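Drener Low Path Light – small, amber, clips on almost anything

$248 a pair, or buy singles

Colours: charcoal, moss
Charging: USB-C
Mount: rubber strap plus ground spike, both in the box

I've stocked a lot of lights in this shop over the years and most of them are built to blast a hole in the dark. Great on a mountain bike trail, horrible on a shared path at tea time when there's a nana with a spaniel coming the other way. The Drener is the first one I've liked enough to write a proper page about, so grab a cuppa, because I do go on a bit.

It sits low. You strap it to a pram axle, a scooter stem, a mobility walker, the bottom of a cargo bike, or your ankle if you're that way inclined (I am), and it throws a soft warm pool on the ground just in front of you. The colour is a proper amber, a bit like an old porch globe, and it doesn't wreck your eyes for everything further off. You can still see the trees and the sky and whoever's coming.

My favourite time to use it is that awkward half hour when it's too gloomy to go without and too bright for a big headlight. Grey evening, heavy cloud, a long straight path with grass either side and the odd lamp post. That's the walk I do most nights, and it's the walk I had in my head when I was choosing which path light to bring in. 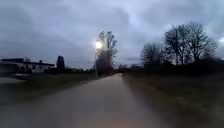 There are three brightness settings. I leave mine on the lowest nearly all the time and bump it up when the bitumen gets patchy. The middle one is plenty for jogging. The top one I save for the rain, and it chews through the charge, so have a think about whether you need it before you go holding the button down.

On low I get 5 evenings out of a charge, and my evenings are not short. There's a little battery light on the underside that goes from green to red. I do wish it was on top where you could see it without bending over, and I've told Drener so!

The strap is the bit I was most suspicious of. I've had rubber straps perish on me after one summer in the shed. This one is thick and a bit stretchy, with a chunky peg at the end, and it'll go around anything from a broom handle up to a fat pram tube. If you've got a really skinny frame, double it over. The spike is a nice extra for camping – push it in beside the tent and you'll stop kicking the guy ropes.

How it stacks up against the others I sell

The Dekley Beam is the one to get if you're riding fast or you want to see a long way ahead. It's a white light, much stronger, and it costs more. I use mine on the bike and wouldn't dream of strapping it to a pram. The Villalobos Clip is cheaper and lighter and the kids love it, but it's really a be-seen light, so don't expect it to show you a puddle. The Drener lives in between the two. If you mostly walk, or push something with wheels, it's the one I'd point you to.

And if you'd like the lot, I can do the Drener with a Casano reflective vest at a bit off. Just put both in your cart and the discount turns up by itself.

A light down low does a great job of showing you the ground, but it isn't going to light up your whole neighbourhood. On the open stretches where it's only grass, a hedge line and some bare trees, I still look up plenty and let my eyes do their share.

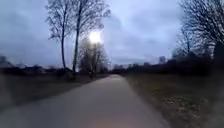

Weather-wise, it's had a fair go. I've worn mine through drizzle and a couple of proper downpours with no drama. Make sure the rubber plug over the charging port is pushed all the way home, and give it a wipe before you charge it. Please don't put it in the dishwasher. (Somebody asked.)

A few things I get emailed about

Can you get a white one? No, amber only, and I'm glad of it.

Is it a legal front light for a bike? Don't count on it. Rules vary from place to place, so run it as an extra along with your usual front and rear lights.

Will it fit my walker? Almost certainly. Measure the tube and send me the number if you're worried, and I'll try it on one here.

Can I buy a spare strap? Yep, they're on the accessories page, in both colours.

Does it flash? It does, if you double-click the button. I find it a bit much on a quiet path, but some people like it near driveways.

Postage and returns

Orders go out the next working day. You've got a month to try it, and if you don't get along with it, send it back in the box with the spike and the cable and I'll refund you. I've sold 580 of these now and the returns shelf has stayed pretty bare, apart from a few moss ones that came back to be swapped for charcoal. The moss is greener in person than it looks on a screen, so if you're not sure, go the charcoal.

Singles are back in stock as of Friday, March 18, 2022. Pairs in moss are still on their way, and you can pop your email in the box to hear when they land.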